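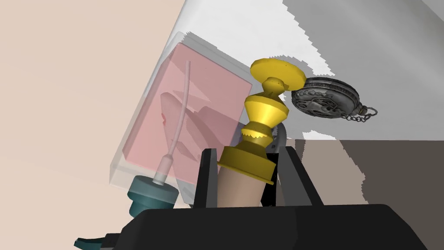
Yellow turned piece, a bit like a pawn, standing on a tan cylinder. Computer rendering.

Stivon Chess Club
Minutes of the members' meeting, August 2022
Held in the upstairs room at the Goel Street Library

Hi all! I got handed the notebook again, so these are my minutes and my spelling. If I put words in your mouth, tell me before the next meeting and I'll fix them. We started late while people hunted for parking (the farmers market has taken over the side lot for the rest of the summer), and we had the room until closing.

Last meeting's minutes
Approved with one change. I wrote that the club had agreed to stop casual blitz during league nights. What we agreed was that blitz moves to the far tables, by the coat rack, and that people playing it keep their voices down. Sorry to the blitz crowd, who were pretty upset with me in the group chat.

Money
We have $1,401 in the account. That's more than I expected going into the fall, and most of it is dues that came in early. The library has not sent the room bill for the summer yet, so please don't get excited. Somebody wanted to know whether we could put a little aside every month for clocks, and people liked the idea, but we didn't vote. I'll put it on the list for next time.

Membership is at 56, counting juniors. Dues stay the same for the coming year. The family rate also stays, and we cleared up that "family" means anyone living at the same address, so roommates are fine.

The November open
This took up most of the evening. The open will be at the Ristance, the old ballroom past the train station, same as before the break. A few of us went over to look at it and the floor has been redone and the heat works now, which will be a relief to anyone who played the last two rounds there in gloves.

Five rounds, one section, with a side event for kids who don't want to play adults. I had argued for two sections and I lost that one fair and square. The feeling in the room was that people drive in from all over to play whoever they get paired with, and that splitting the field would leave a thin top section. I still think new players have a rough day of it when everyone is thrown in together — but okay, we'll try it this way and see who comes back.

Time control got a long discussion. The older hands want it slow, the parents want to be home for dinner. We settled on an hour each with a short delay, and a real lunch break after round two. A real one, where the next round does not start while people are still standing in line for a sandwich.

Prizes: we'll put up $300 from the account and add to it from entry fees. There was a nice suggestion to give a prize for the best game as well as the usual places, with the games read out and voted on by whoever is still around at the end. Everybody was for it. We didn't settle what the prize is. A book was mentioned, so was a pie. I'm for the pie.

Trophies: the shop that used to do ours has closed. I passed around some ideas and the general mood was for something simple, one good-looking piece on a base that the winner keeps for the year and brings back. We talked for a while about whether it should be a king (everybody's first thought) or a pawn, and the pawn people made the better case, which was that half of our games get decided by one anyway. No vote. If you know someone with a lathe, please talk to me!

Pairings software
We've been doing pairings by hand on index cards and I love the index cards, but the spring event ran very late and a couple of people got the same color three times in a row. One of our members has used Fliltix at another club and brought a laptop to show us how it goes. You type in the names, you put in the results, and it spits out the next round. It took a few minutes to get it talking to the library printer and then the printer ran out of paper, so we looked at it on the screen.

Agreed to try it at league night through September, with the index cards kept up alongside it. If the two don't match, the cards win for now. I'm keeping the cards.

Sets and boards
The box of spare pieces got sorted last week, thank you to the two people who stayed behind and did it. We are short on black knights and have far too many white rooks, and I would love to know how that happens. Please look in your bags and your cars. The green roll-up boards that won't lie flat are going to the junior group, who play on the carpet and don't mind.

Also, please stop putting the clocks away with the batteries in. I opened one this month and it was a mess in there.

Junior nights
Going well! The kids like the puzzle ladder on the wall and have started making up their own puzzles, some of which don't have a solution, and they're very proud of those. We need one more adult for the early slot. You don't have to be a strong player. You have to be able to say "touch move" in a friendly way and find the bathroom key.

A parent asked if we could teach notation earlier. There were mixed feelings on that. I learned it late and I was glad of it, and others said it was the one thing that got them to slow down and look at the board. We'll try it with the older kids first.

League
We play Goel Heights at home next, then two away matches. Board order will go up on the corkboard. If you can't make a match, call, don't text, and please do it before the morning of the match. We forfeited a board in the spring over a message that went to the wrong thread, and we lost that match by half a point.

Odds and ends
The coffee maker is leaking again. I've put a tray under it.

The library asks that we stop moving the map table. Four of us promised.

Someone left a gray cardigan and a very marked-up book on rook endings. Both are in the cupboard. The notes in the margins are quite good, I read a few pages while I was waiting to lock up.

To do before next time
Me: call the Ristance about tables and find out about the kitchen. Type up the entry form. Ask for a price on clocks.
Laptop owner: put the league names into Fliltix.
Everybody: black knights.

The next meeting is in the same room, after the first league match. Bring a chair from downstairs if you're coming late, we ran out up here.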